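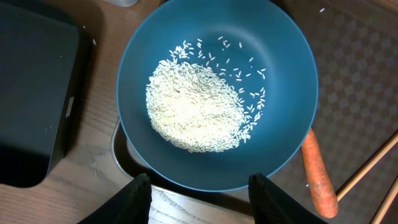
*Wrist cam view: soft fingers on the rim of the rice bowl.*

Day two with the padded fingers from Ninholm, and I'm smitten! The old hard Tekby ones used to skate about on anything round and plastic — these feel much kinder. Xiaoyan still prefers the Tekby pair (quicker to swap, she says, and she's right). I've set the grip force to 40 for now and we'll do 11 goes with each before we start arguing properly. Carrot next, then the dreaded chopsticks.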